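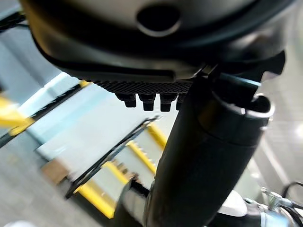 Figure 4-1. Wrist area of the unit, underside of housing, during travel.

4. WORKING ALONGSIDE THE RALEL UNIT

This section is for staff whose duties change when a Ralel unit is assigned to their area. It covers the start of the shift, bin work, handover between people and the unit, and reporting. Mechanical installation is covered in Section 3 and is performed only by Girard field staff.

4.1 What changes in your role

Before installation, a bin attendant at a Ferero site lifted, sorted and returned items by hand for most of the shift. With the unit in service, the attendant prepares bins, watches the unit's progress, clears items it has refused, and decides when it must stop. Job titles and pay grades are not affected by this guide. Questions about duties should be addressed to the area lead.

Each area must have one attendant assigned by name for every hour the unit is in automatic mode. An attendant may be assigned to one unit only. Breaks are covered by a second trained person or the unit is placed in Hold.

4.2 Start of shift

1. Read the handover log from the previous shift. Do not clear any open entry you did not resolve yourself.

2. Confirm that the unit is in Hold before you enter the work area.

3. Look over the wrist area and the underside of the housing (Figure 4-1). Check that the bolt heads in the row below the textured strip are all present. Check that cables are clear of the tube. Do not tighten anything. Report a missing or loose bolt under code 1644 and leave the unit in Hold.

4. Walk the floor between the storage positions. Remove tape, wrap, labels and any other litter.

5. Sign in at the area terminal with your own badge. Shared badges are not permitted.

6. Select Resume. The unit waits 60 seconds before its first movement. Use this time to leave the marked zone.

CAUTION: Do not place your hand, sleeve or lanyard near the open end of the tube or the bracket above it, even when the unit is in Hold. Power to the joints is removed only when the main switch is off.

4.3 Preparing bins

The unit reaches into a bin from above and to the side. It does well with items that have a clear edge or opening to hold and poorly with items packed tightly against one another. The way a bin is loaded has more effect on the day's work than any setting on the terminal.

1. Place the bin flat on the floor with its rim unobstructed. Lids are stored away from the work area.

2. Load cartons first, with the flat side up. Leave space between cartons and molded plastic parts.

3. Turn molded parts so that any loop or cutout faces the side from which the unit will reach.

4. Keep the passage between the bin and the nearest cabinet open. The unit needs room for both feet and for the arm that is not in use.
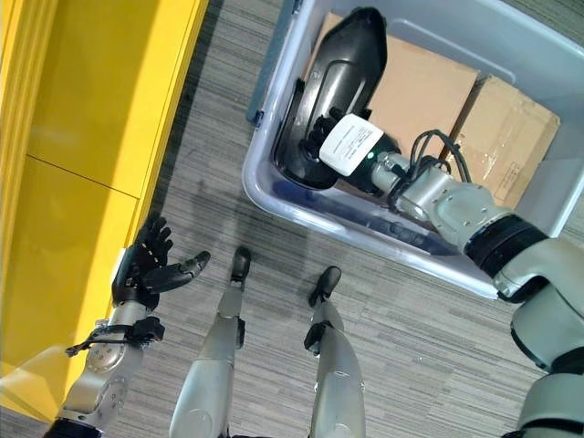 5. Stay outside the marked zone while an arm is inside the bin. If you see that an item is about to fall, let it fall. Attendants who worked these stations by hand will be inclined to reach in and help, and most of the near misses recorded during the February trial at Unen began in this way.

6. When the unit reports a bin as finished, select Hold, check the bin yourself, and remove anything left behind.

NOTE: Semi-clear bins may be used. Bins with cracked rims must be withdrawn.

4.4 Refused items

The unit sets aside any item it cannot hold securely after three attempts. Refused items are handled by the attendant and entered in the log with a short reason, such as "too soft" or "stuck to carton." The log is used to improve bin layouts. It is not used to measure the speed or performance of individual staff, and area leads may not request it for that purpose.

If refused items exceed 100 in one shift, stop the unit and call the area lead. Do not try to catch up by hand while the unit is running.

4.5 Stopping the unit

Any employee may stop the unit at any time, whether or not that employee is trained on it. No explanation is required at the moment of stopping. The attendant records the stop in the log afterward, and only the attendant or the area lead may select Resume.

4.6 Training and contacts

Attendants complete about 100 minutes of instruction at the station before working without supervision. Staff returning after a long absence repeat the part on Hold and Resume. Requests for training dates, and for changes to this section, are sent to Damian Sobczak, Workplace Transition Office, Unen site.

Continue to Section 5 for end-of-shift shutdown and charging.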